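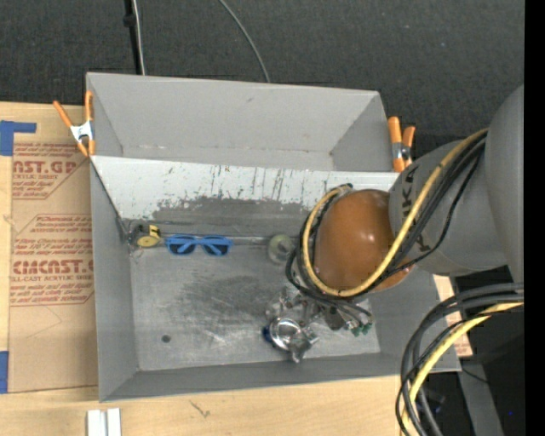 Uvura: a pick trial sold by the attempt

Interview by Catherine Dalgleish
11 January 2025

Onumari sells Uvura as a fixed-scope trial. The customer sends in products, Onumari runs them through a bin cell with an arm and gripper, and the customer receives a log of every attempt with the sensor data attached. The base package covers 3000 attempts on up to 12 product types. No hardware changes hands. Dalia Liepiņa, who runs the test floor, agreed to go through the procedure in detail, including the parts the price sheet leaves out.

She began with the bin. Most customers expect a tote like the one in their own warehouse, and Onumari can fit one, but the standard Uvura run uses a rigid grey bin with a sloping divider across it. "The slope matters more than people expect," Liepiņa said. "Anything that lands on it slides to the bottom and stays there. So you get a row of products along the foot of the divider, each one with a wall on one side of it. For a gripper that needs clearance on both sides, that is the worst place in the bin."

Customers sometimes ask for the products to be spread out. Onumari will do it as a separate series and logs it as such. In the mixed series the operator is told to leave products where they come to rest.

The bin is held with spring clamps at the rim. I asked why a paid service does not use a bolted fixture. Liepiņa said the first version had one. "Changing the bin took most of a morning, and then you had to find the position again. With clamps we change it, run the calibration routine, and check the four corners. If a clamp slips, the force reading on the next wall contact is off and the run stops. We have a limit for that." The limit is set per customer and appears on the first page of the report. She declined to give a typical value.

Wear on the divider comes up in most customer calls. A used divider loses its pale coating and shows streaks and dark scratches, which changes how it looks to a depth camera and to any method that separates products from background by color. Onumari does not repaint between runs. "A clean bin gives you a better number for a week," she said. "Then you install the system and the bin gets scratched, and the number was for a different bin." A customer who wants a fresh surface can order one, and the surface condition is recorded either way.

Product selection is the part of the service that produces the most correspondence. The package requires at least one reflective item, one transparent or translucent item and one item with a loop, strap or cord. Liepiņa's usual advice is to send the things that already cause trouble for human packers. Sunglasses are a good test, in her view, because the lenses are smooth, the temples are thin, and the shape changes completely between folded and open. Translucent objects on a grey floor are harder. "The camera gives you the floor behind it, or it gives you nothing. You can plan a grasp on the rim if you can find the rim."

Tangled items are permitted, with a condition. If a product hooks onto a neighbor and both leave the bin, the attempt is logged as a double pick, and it is counted as a failure unless the customer's written scope says otherwise. One customer did ask for doubles to be counted as successes with a note. Onumari produced both tables.

Planning is handled by a software package called Hao, which Onumari licenses and has modified. Hao proposes grasps from the depth image, ranks them, and passes the highest-ranked reachable one to the arm controller. The modification concerns the walls. In the licensed version, a grasp that brought the tool within a set distance of a surface was dropped. In Onumari's version it is kept, with a lower speed and a contact threshold. "Without that, the row along the divider is simply never attempted," Liepiņa said. "You would have a very high success rate on the few things you tried."

Cable routing was the other subject on which she had a good deal to say. The power cables and hoses run along the outside of the arm and loop around the wrist to the tool. This limits wrist rotation, and Hao has to be told about it. The limit is entered as a joint range, which is a crude model of a hose bundle. Liepiņa would prefer a proper model of the slack and has asked for one. In the meantime the range is conservative, and a small number of grasps that the arm could physically reach are marked unreachable. These are listed in an appendix. She recommends reading it before comparing Uvura results with those of a cell that has internal routing.

The published reference run was done for Grenotex, a distributor of general goods, in December. Grenotex extended the package partway through, and the total came to 3907 attempts. Of those, 2771 ended with a single product lifted clear of the bin on the first approach. The remaining 1136 include second approaches that succeeded, double picks, drops during the lift, and stops caused by wall contact. The report breaks them down by product type and by starting position.

I put it to her that this is not a flattering figure for a brochure. She replied that the brochure does not use it. "Grenotex gave permission for the totals, so anyone who asks gets the totals. What they bought was the breakdown. They found that two product types made up most of the losses, and both were losses at the corner. They changed the packaging on one of them." The other is still handled by hand.

There are limits to what the service can tell a buyer. Cycle time is measured, but the arm is run below its rated speed throughout, so the times should be read as relative values between product types. Lighting is fixed. Products are returned by hand after each attempt, which means the distribution of poses depends to some degree on the operator, and Onumari rotates operators to reduce the effect. Liepiņa considers this the weakest part of the method. A tipping mechanism has been built and is being tested on a second cell.

Turnaround depends mainly on the queue. Setup and calibration take one working day, and the written report follows within a week of the final attempt. Raw data is delivered on a drive with the log in plain CSV. Depth images are stored unfiltered, so file sizes are large, and customers who only want the tables should say so when ordering.

Asked what she would change in the package first, Liepiņa named the product limit. "Twelve is too many for that number of attempts. You spread them thin and the difficult ones end up with too few. I would take six and run them properly." The six-product option can be ordered now at the same price. It is listed in the terms under reduced scope.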